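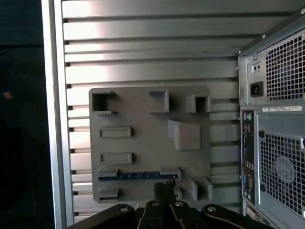

Cell 2: printed practice board, brush in the gripper, PC tower on the right.

Cell Technician (part-time), Robot Maintenance
Filed under: Jobs / Workshop and Technical Staff

Last updated: 3 Feb 2023

Rafferty is hiring a part-time technician to set up and look after Cell 2 at the Dusuren workshop. The cell runs small handling and cleaning tasks on computer hardware: brushing connectors, approaching slots and sockets at a fixed standoff, and working near the back panel of a desktop tower. The job is 20 hours a week, on site, on a contract that runs through November with an option to extend.

The cell

One arm with a two-finger gripper and a wrist camera, working against an upright panel of slatted aluminum. Fixtures bolt to the slats. The current fixture is a 3D-printed plate in the layout of a motherboard, with raised blocks, open sockets and a blue expansion-card strip between end clips. A computer tower stands next to it with its rear panel facing the arm. Tools are held directly between the fingers. Jobs are queued through Allorov, our in-house scheduler. You do not need to know it in advance.

Duties

Start-of-shift check: emergency stop, air and power, gripper open/close, camera image, home position. Results go in the cell log with initials.

Re-seating and squaring the fixture plate after every change. The plate is referenced from its top left mounting point. If a check move lands off target, re-teach the reference before running anything else. Do not correct individual points.

Gripper care. Inspect finger faces for wear, check the bracket screws with the torque driver, replace fingers in pairs. The wrist camera is recalibrated whenever the bracket has been removed, even if it went back in the same place.

Brushes. Bristle length is measured before the brush goes in the fingers and the value entered in the tool table. A brush with splayed or missing bristles is discarded. The standoff for each routine is calculated from the measured length, so an old value left in the table will put the bracket into the fixture.

Printing replacement plates from the Standar drawing set, cleaning up supports, and checking socket openings with the gauge. Slot strips and clips are printed separately and pressed in.

First-line repair: cables, connectors, stuck fingers, blown fuses. Faults inside the arm are reported to Tuncay Duman and the cell stays locked out until he signs it back in.

Once a month the cell does an unattended run of 96 cycles. You prepare it, read the log afterward and write up any stops.

Required

2 years of hands-on work with industrial or lab equipment. Able to read a wiring diagram and a dimensioned drawing. Comfortable with a multimeter, hand tools and lockout procedure. Clear written notes in English.

Useful

Teaching points on any make of arm. Camera calibration. Printer maintenance. Basic Python for reading log files.

Not required: a degree.

Conditions

Hourly pay, grade T4. Safety shoes and glasses provided. Some lifting, mostly fixtures and tower cases. Training on the cell is given by Melaniia Zhuravel and ends with a supervised plate change. The position reports to Nithin Krishnan.

How to apply

Send a resume and one page describing a machine you have maintained: what failed, how you found it, what you changed. Include 2 references. The interview includes a bench test with a gripper to take apart and put back together. Tools are supplied.

Questions about the work go to Saoirse Costello, workshop lead. Questions about pay, hours or eligibility go to Hidayah Siregar in personnel.

Contact | Copyright Rafferty, Dusuren Workshop | Back to top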